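Open day at the Mottram wetland station

The Mottram wetland station opens its gate to the public once a year, and on June 14, 2026 I drove out with a thermos, a borrowed pair of rubber boots and the firm intention of seeing a bittern. I saw the boots.

Parking was in a hayfield. From there a shuttle took us down to the station, a low green building with a deck over the cattails, where we were sorted into groups and handed a laminated bird that we were to give back at the end. Mine was a pied-billed grebe. I grew attached.

The first stop was the banding hut. The station has banded 2121 birds since it began keeping proper records, and a good share of them, judging by the talk, were the same very stupid song sparrow. It turned up again while we stood there, was weighed in what used to be a frozen juice can, and left in a temper. The bander said it knew the nets perfectly well and came for the attention.

Next came the Clelano dike, a gravel ridge built by farmers to keep the marsh off the hay and now being breached, a few metres at a time, to let it back in. Our guide handled the politics of this with great tact. One neighbour in our group did not, and we got both sides at some length while the mosquitoes worked the back row. What I took from it is that water levels are set by agreement each December, and that the muskrats then adjust them to taste.

The boardwalk is 271 metres long and the best part of the day. It has been rebuilt with wider planks so that wheelchairs and strollers can pass, and there are now spots where you can stop without causing a lineup. Yellow-headed blackbirds were everywhere, sounding like a gate that wants oil. A turtle sat on a log and was photographed by 56 people at once - the turtle bore it well.

Lunch was bannock and chili, served by the Grasesa nature club, who had planned for a smaller crowd and were cutting the bannock thinner by the minute. The afternoon talk, on counting marsh birds by ear, drew some 87 of us into a space meant for far fewer. We listened to recordings of rails. I can now tell a Virginia rail from a sora, provided someone plays them in that order.

There was a bittern, of course. The group after ours had it for ten minutes.
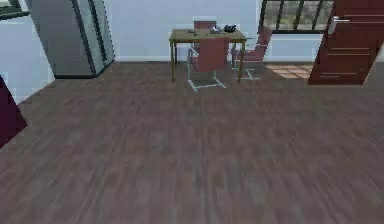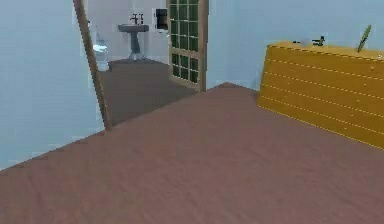 Mumonen Field Naturalists - Outings and Visits Group

Anyone going next year should take the early shuttle, bring more repellent than seems decent, and return the laminated bird. The grebe is in my glovebox and I will be mailing it back this week.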